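Community Help > Arts and Events > Author Talks and Readings

Reserving a public library room for an author talk with book sales

Posted by Iolanda Furtado
14 comments

Our neighborhood reading association wishes to present an evening with a local memoirist in August. The Camargo branch library has a community room that would suit the purpose, and the author has agreed to appear without a fee. The room application, however, contains a clause stating that "no commercial activity shall be conducted on the premises." The author's publisher, Zala, expects that copies will be offered for sale and signed after the conversation.

I would be grateful for guidance on two points. First, does a book signing count as commercial activity under a clause of this kind? Second, should we ask guests to reserve seats in advance when admission is free? The room is rated for 37 persons with chairs in place, and our mailing list has 600 names on it. We have not held an event outside members' homes before.

Valquíria Tavares
9 people found this helpful

I managed room bookings for a branch library for 7 years and can speak to the usual practice. Clauses of this kind are written mainly to prevent sales presentations and paid classes. Most libraries make an exception for the sale of books by a visiting author, but the exception must be requested in writing and granted before the event. A verbal assurance from the front desk is not sufficient, as the person on duty that evening may not have been informed.

I recommend the following order of work.

1. Submit the room application with a cover letter that names the author, the title of the book and the party who will handle the money. Ask directly for permission to sell, and request a written reply.

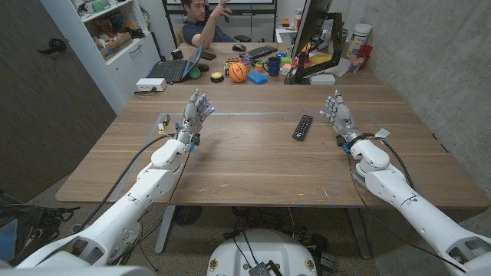 2. Settle who the seller will be. An independent bookstore is generally the simplest choice, as it already collects sales tax and can take back unsold copies. If the author sells directly, ask whether the city requires a temporary seller's permit.

3. Confirm the closing time of the building. If the library closes at 9 p.m., the talk should begin no later than 7 p.m. A signing line moves slowly, and the chairs must still be put away.

4. Open reservations once the written permission has arrived, and not before.

With regard to seating, reservations are advisable. Free events lose a fair share of their reserved guests on the night, and in my branch we accepted about 6 names beyond capacity on a waiting list. Those guests were admitted five minutes before the start if seats remained. The posted capacity is set by the fire code and includes your own helpers, the author and the bookseller.

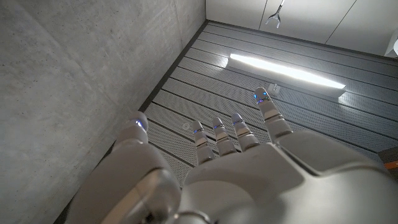
Please subtract them before you announce a number to the public, and state in the notice that a reservation is held only until the program begins.

Mahmoud Belkadi
2 people found this helpful

We used Fastier for the seat reservations at our poetry evening. It worked well enough, although older members preferred to telephone. Keep one list only – we had two and seated the same chair twice.

Arlindo Rocha
0 people found this helpful

Libraries do not permit sales. You should rent a private hall.

Valquíria Tavares, in reply to Arlindo Rocha

That is true of certain branches but is not a general rule. The written policy of the branch in question should be consulted.

Iolanda Furtado, in reply to Valquíria Tavares

Thank you for this thorough response. The branch has confirmed by letter that the sale is permitted, provided that the table stands outside the reading area and that Farberg Books acts as the seller. Reservations will open next month – with a single list.

Share this page (3)

Contact the moderators | Terms of use | Back to top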